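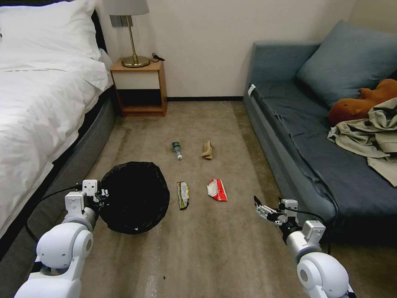
The Tomora two-arm recording kit is sold by Bostelex as a way to gather household examples for a learning system without hiring a lab. We stock it, we have used it, and we think the sales sheet promises too much. What you get is a pair of arms, two parallel grippers, a head camera and the recording software. An operator drives the arms through a chore and the kit saves what the camera saw alongside what the joints did. Tidying a bedroom floor is the job most buyers start with, and it is a fair one to start with: a plastic bottle lying on its side on carpet asks something quite different of a gripper than a crumpled wrapper does, and a bin with a bag in it gives the operator an obvious place to finish. Whether a machine trained on such runs can then tidy your bedroom is another matter, and the maker is careful never to say so outright.

The sheet talks of 1000 usable runs from a single room. Our own tester, Hjørdis Isaksson, kept 1357 at our Sturnport rooms and would not call all of them usable. Some had the operator dithering over a scrap of paper. Some were so alike that keeping them felt like padding. Her advice is to move the litter between every run, change what the litter is, and throw out the lazy ones the same day, while you still remember why they were lazy.

What we like

The grippers close evenly and the fingers can be changed with an ordinary screwdriver. Recording starts and stops from a foot pedal, so the operator's hands stay on the controls. Files are plainly named and open in other people's software — more than we can say for the Gu kit we used to carry.

What we don't

Small bits are a trial.

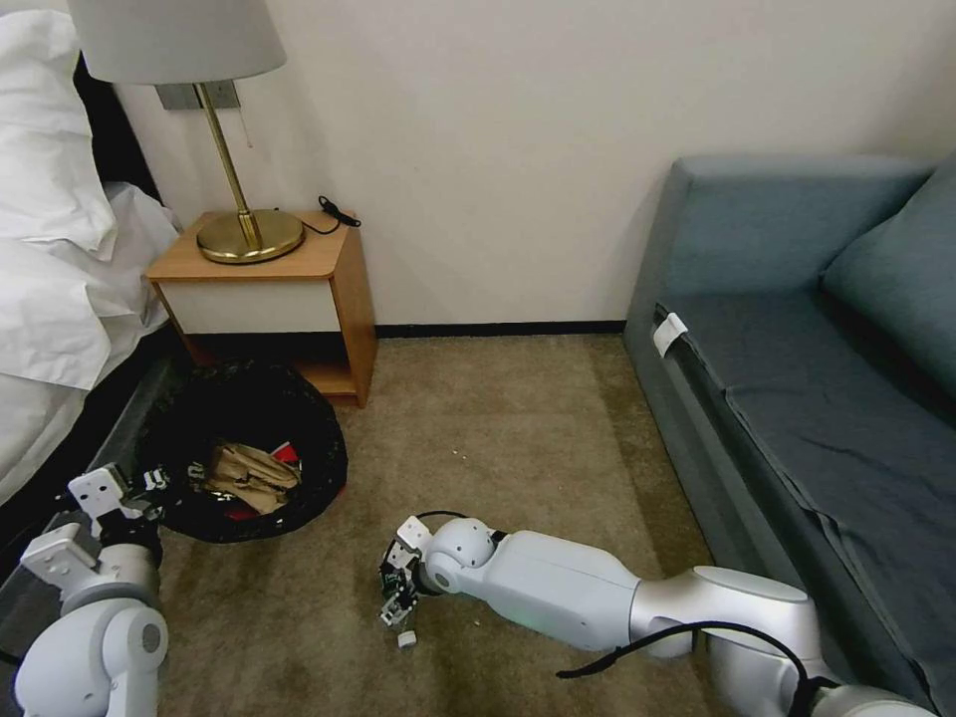
Anything the size of a crumb is beyond these fingers, and a run marked "floor clear" in the software only means the operator pressed the button. We would want a second person checking those labels. The cables also need watching when both arms are working low down. And the bin is an easy target when it always stands by the same bedside table; if it never moves, you are teaching the system where one bin lives.

The pedal on early units stuck. Bostelex says this was put right in August and ours has behaved so far, but ask which version you are being sent.

In the box

Two arms with grippers
Head camera and mount
Foot pedal
Spare finger set
Recording software, one seat

Price and ordering

3250 per month on hire, minimum one month. Delivery takes 35 days from order. Training for operators is charged separately and we would try the printed guide first. Returned kits must come back with all fingers and both sets of cables.

Page last checked May 14, 2018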